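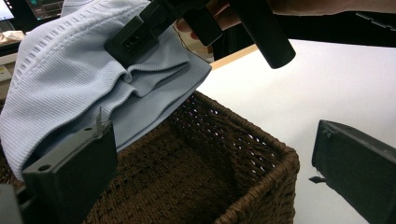 **Washer stops mid-spin, code on display (still open)**

Hiya, me again! The Driltis is still packing up halfway through its spin. I've cleaned the filter like you said (one button and a lot of grey fluff) and it made no difference at all.

What I've tried so far:

- 40 degree cottons, full load: stopped with 30 minutes left, drum full of water
- same wash, half load: finished, but everything came out sopping
- drain and spin only, 700 rpm: fine!
- drain and spin, top speed: stopped again, same code

I pulled the machine out too and the grey hose was squashed flat against the wall. I've straightened it and left a 50 mm gap behind, but haven't run a full wash since.
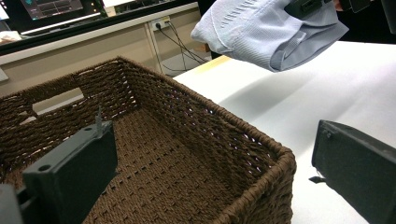 *Brown woven basket with the handle cutout.*

Could the pump be on its way out? The Caneck shop has one on the shelf but I'd rather not buy it on a guess. I'll do another 40 wash tonight and add the result here. Evenings are best if you want to ring.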